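Nundlow Arm Cell
Set-up and Service Guide

Section 7. Dropped or Missed Objects at Floor Level

7.1 When to use this section

Use this section when the arm stops with the message GRIP LOST or GRIP NOT FOUND during a pick from the floor. It applies to cells fitted with the two-part wrist camera bracket and Lekevus control software, release 3 or later. For picks from a table or shelf, go to Section 6.

GRIP LOST means that the fingers closed on something, the force reading rose, and the reading then fell before the place command was sent. GRIP NOT FOUND means that the fingers reached the closed position and the force reading never rose. The two messages share most of their causes, and the checks in 7.4 cover both. Write down which one appeared before clearing it. The message is not kept on the pendant screen after a reset, although it stays in the event log.

CAUTION: After either message the arm holds its last position with the motors powered. It can move without warning if the job is resumed from another station. Do not reach under the wrist until the steps in 7.3 are complete.

7.2 Objects most often involved

Floor picks fail most often on items that have a handle joined to a wider body. The handle looks like the easiest place to grip, and the grasp planner usually selects it. The weight of the item may be well away from the handle, and as the wrist rises the item turns in the fingers and slides out.

Dark items with a matte finish add a second problem. The depth estimate is weak on a surface that returns little light, and the planner may place the handle nearer to or farther from the fingers than it is. Glossy end caps and collars cause the reverse fault: a bright reflection may be read as an edge.

The wrist camera view is the best single source of information after a stop. Open it before moving anything.

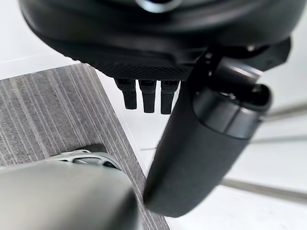 Figure 7-1. Wrist camera view at floor level. Gripper finger at lower left; black handle and rounded body of the item ahead of it.

Compare the live view with Figure 7-1. Three points matter when reading a view of this type.

The handle is much closer to the camera than the body and its outline is soft. An outline this soft should not be used to set a grasp point by hand. Back the wrist away until the edge is clear, then set the point.

The handle partly overlaps the rightmost of the short prongs under the body from this side. The software can merge overlapping dark parts into one shape. If the grasp overlay covers both the handle and a prong, reject it.

The floor changes from striped carpet tile to a plain white surface behind the item. Each surface needs its own height value. See 7.5.

7.3 Making the cell safe

1. Press the red stop button on the pendant. Wait for the motor lamp to go out.

2. Turn the cell key to SERVICE and remove it. Keep the key with you until step 6 of 7.6.

3. Confirm that the pendant shows BRAKES SET on all joints. If any joint shows BRAKE OPEN, leave the cell and go to Section 11.

4. Look at the fingers from outside the cell. If an item is still held, even by an edge, place the foam block under it before going in. Finger pressure drops slowly after power is removed and the item can fall at any time.

5. Enter the cell from the side opposite the wrist.

6. Release the fingers with the manual lever on the gripper body. Turn the lever a quarter turn only. Support the item with the other hand.

WARNING: Do not pull an item out of closed fingers. The finger links can snap back when the load comes off and trap a fingertip. Use the lever.

NOTE: On cells with the older Hayes gripper body the lever is on the underside and turns the opposite way. The direction is marked beside it.

7.4 Finding the cause

Carry out the checks in order. Stop at the first one that fails, correct it, and go to 7.6.

Check A. Finger pads

1. Wipe both pads with a dry lint-free cloth. Carpet fiber on the pads is a common cause of GRIP LOST on floor picks.

2. Press each pad with a thumb. It should spring back. Replace a pad that stays dented or is lifting at a corner.

3. Check that both pads sit flat against the finger. A pad fitted upside down leaves a gap at the tip.

Check B. Finger travel

1. With the lever released, move the fingers by hand through full travel. The motion should be even.

2. If the fingers stop short or feel rough, look for debris in the ridges and openings of the bracket behind the finger. Use the plastic pick from the tool roll. Do not use compressed air, which drives grit into the pivots.

3. If the fingers still do not travel fully, the link is bent. Replace the gripper. Links are not supplied separately.

Check C. Wrist camera

1. Confirm that the camera bracket is tight. There should be no play when the camera housing is pushed sideways with one finger.

2. Clean the lens with the cloth supplied. Paper towels scratch it.

3. Look at the live view with the fingers open. Part of at least one finger should show near the edge of the picture. If no finger can be seen, the camera has turned in its bracket. Run the camera alignment in Section 4 before any other work.

Check D. Grasp record

1. On the pendant, open Log, then Grasps, then Last.

2. Read the peak force line. Normal values for a floor pick are between 300 and 759 on the force counter. The counter has no unit.

3. A peak below 300 on a GRIP LOST stop means that the fingers touched the item without closing around it. Move the grasp point toward the heavier end and retry.

4. A peak above 759 means that the item was jammed against the floor or against another part of itself. Inspect the item for damage before returning it to the cell.

5. If the peak is in the normal range and the item still dropped, the grasp point is too far from the center of weight. Go to 7.5, step 5.

Check E. Grip cycles

1. Open Log, then Counters. Read the cycle count since the last pad change.

2. Replace both pads at 4000 cycles, or sooner if Check A fails. Change them as a pair. One new pad and one worn pad will turn the item during the lift.

7.5 Correcting floor height and grasp point

A floor height that is wrong by the thickness of a carpet tile is enough to cause either message. If the stored height is too high, the fingers close over the top of a round handle and squeeze it out. If it is too low, the fingertips press into the carpet and the force reading rises before the item is touched.

1. Clear all items from the pick area. Close the cell and turn the key to TEACH.

2. Jog the wrist over the first surface. Select Floor, then Touch Down. The arm lowers at slow speed and stops on contact.

3. Save the value under a name that describes the surface, such as CARPET or WHITE FLOOR. Names such as FLOOR1 have led to the wrong value being loaded after a layout change.

4. Repeat for each surface in the pick area. Then draw the border between them on the zone map. Keep the border at least one finger width back from the real edge of the carpet, on the carpet side. Picks that straddle the edge should use the carpet value.

5. Return the item to the pick area. Open Grasp, then Manual, and set the grasp point. For an item with a handle and a wider body, start at the end of the handle that joins the body and stay clear of brackets, collars and end caps. Clips and fasteners on the item can cut the pads.

6. Set Lift Test to ON. The arm will raise the item a short distance, pause, and read the force again before going on. If the second reading is lower than the first, the item is lowered and the job stops with the message LIFT TEST FAIL.

NOTE: Lift Test adds time to every pick. Leave it on for mixed items. It may be turned off for a job that handles only one type of item, after that item has passed 7.6.

CAUTION: Touch Down must not be used with an item in the fingers. The arm cannot tell contact through an item from contact with the floor, and the stored height will be wrong by the length of whatever is hanging down.

Table legs, rails and stands that rest on the floor are not part of the zone map. If one can be seen in the wrist camera view from the pick position, mark it as a keep-out under Floor, then Obstacles. The Fikton floor scanner, where fitted, marks thin bars poorly and should not be relied on for this.

7.6 Return to service

1. Check that no tools, cloths or foam remain in the cell.

2. Refit any guard that was removed.

3. Close the cell door and check that the door lamp is green.

4. Set speed to SLOW.

5. Place the item that failed in its original position and direction. A test with the item turned around does not repeat the fault.

6. Insert the key and turn it to RUN. Clear the message on the pendant.

7. Run 3 picks of the same item with Lift Test on. All must pass. If one fails, return to 7.4 and start with the check after the one last corrected.

8. Restore the normal speed and run one more pick.

9. Enter the message, the check that failed and the correction in the cell log.

If the same message returns within one shift, take the item off the job list and export the grasp record to a USB drive from Log, then Export. Support will ask for the record and for the wrist camera view saved with it. Do not power down the cell before exporting, as saved views are held in temporary memory on releases before 3.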